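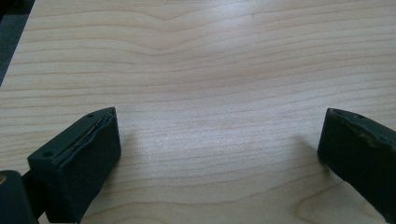
Garkton ferry duffel, the one we rent and sell out of the Savolainen desk at the harbor. Made for island trips, a long weekend to a week. Soft sides, roll top, two carry straps, no wheels. Wheels are useless on the boardwalks anyway. Pack it flat on a table before you go, whatever you've got at home. Pale wood with that fine grain is nice for it, dark cables and little dark zipper pulls show right up, except where the light hits the middle and it all goes whitish. So pack from the side. Heavy stuff goes in first, along the back panel, shoes at the bottom end.

Colors: moss, brick, navy. Navy sold out till the next shipment, don't know when, please don't call every day. Brick looks more orange in person than it did in the old brochure.

Fits the under-seat space on the small ferry and the luggage cage on the big one. Stuffed all the way full it will NOT go under the seat. Leave the top rolled at least four turns. If the deck crew says cage, it's cage, no arguing with them.

Rain and spray: fine. Dropping it off the dock: not fine. The roll top keeps out splashes, it is not a dive bag. We get asked this every season. Passport and phone in the inner pouch, inner pouch has it's own seal. Put camera batteries in there too if you carry them. 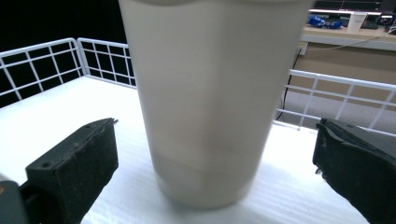
Renting. Pick up from the harbor desk or have it sent to your hotel on the mainland side if the hotel is on our list. Stotell guests get it at reception, just give your room number and sign the sheet. Bring back to either place. Sand shaken out please. Wet is OK, we hang them up. Late return is one more day's rent, we don't do hours.

Lost straps get charged. Lost bag gets charged as a new one.

Buying. Same bag, new, with the shoulder strap in the box. Item number 1189, use that when you write, "the duffel" could be any of several. Ex-rental bags go cheap at the end of the season, August is usually when the first ones come off the rack. Scuffs, faded patches, nothing wrong with them. First come.

Repairs: Arvo Kinnunen does them in the back. Buckles while you wait, if he's in. He's out on the morning boat most days and back by about 2. Seams take longer, leave the bag and a phone number. Torn roll top usualy can't be saved, he'll tell you straight.

Add-ons that fit:
Studik packing cubes, small and medium. Large is too wide, bulges the side and then the straps sit wrong.
Shoe sack, plain cotton.
Shoulder pad for the strap. Get it if you're walking to the north cabins, it's a long uphill with no bus before mid-morning.
Luggage tag, free, ask.

Cleaning. Sponge, cool water, drop of dish soap. No machine. No dryer, the coating peels and that isn't covered. Salt leaves white lines on the navy, rinse it the same evening and hang it open with the strap clips undone. Store it unrolled. A bag left rolled up all winter gets a crease that leaks.

Staying longer than a week? Take two smaller bags instead of one giant one. Easier on the gangway, easier on the water taxi, and you can leave one at the desk while you do the outer islands. Bag storage is free for renters till closing time.

Updated August, by Marisol Ticona

Contact the harbor desk | © Savolainen Travel Gear | Back to top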